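Hausverwalterin oder Hausverwalter (m/w/d) in Teilzeit, 20 Stunden pro Woche

Die Hausverwaltung Rivance betreut Wohnanlagen, in denen Menschen leben, die sich über Mülltonnen streiten. Wir mögen diese Menschen. Wir hätten nur gern jemanden mehr, der ans Telefon geht.

Unser Büro besteht bisher aus 2 Festangestellten, einer Kaffeemaschine der Marke Eigensinn und einem Aktenschrank, dessen unterste Schublade seit April klemmt. Die Stelle ist neu. Sie ersetzt also niemanden, der entnervt gekündigt hätte, falls Sie das gerade gedacht haben.

Das Objekt

Sie übernehmen zunächst die Wohnanlage Quintana: 33 Wohnungen, ein Innenhof, eine Tiefgarage mit Einfahrt für Fortgeschrittene. Der Altbauteil hat ein Treppenhaus, das in Eigentümerversammlungen regelmäßig als »unser Schmuckstück« bezeichnet wird, meist kurz bevor jemand fragt, wer die Reinigung bezahlt. Am Boden liegt heller, grau geäderter Marmor in unregelmäßigen Vielecken. Über das richtige Pflegemittel gibt es im Haus mehrere Schulen. Sie müssen keiner beitreten.

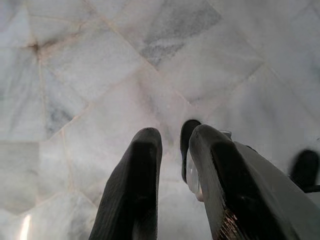 Ihre Aufgaben

Sie beantworten Anfragen von Eigentümern und Mietern, auch die in Großbuchstaben.
Sie holen Angebote von Handwerkern ein und rufen nach, wenn keine kommen. Es kommen keine.
Sie bereiten die Eigentümerversammlung vor und schreiben das Protokoll. Wer »unter Verschiedenes« ohne Zucken hören kann, ist im Vorteil.
Sie prüfen Nebenkostenabrechnungen und erklären sie anschließend am Telefon, gern auch ein drittes Mal.
Einmal pro Woche gehen Sie durchs Haus und schauen nach Lampen, Türschließern und Fahrrädern ohne erkennbaren Besitzer.

Was Sie mitbringen

Eine kaufmännische oder immobilienwirtschaftliche Ausbildung, ersatzweise mehrere Jahre Praxis. Sicheres Deutsch in Wort und Schrift, Grundkenntnisse im Wohnungseigentumsrecht und einen Führerschein. Unsere Software heißt Wodulard und sieht auch so aus; wir arbeiten Sie ein.

Was wir bieten

1.575 Euro brutto im Monat, unbefristet, dazu ein Zuschuss zum Nahverkehr. Feste Bürozeiten am Vormittag, ein Versammlungsabend ab und zu wird als Arbeitszeit gerechnet. Einen Obstkorb haben wir nicht. Der Bäcker gegenüber ist gut.

Bewerbung

Lebenslauf und ein paar Zeilen genügen, bitte bis zum 16. Juni 2024 per Post oder persönlich im Büro, zu Händen von Milagros Casado. Ein Foto brauchen wir nicht. Den Briefkasten finden Sie links neben der Tür, der rechte gehört der Firma Dravard, und die leitet ungern weiter.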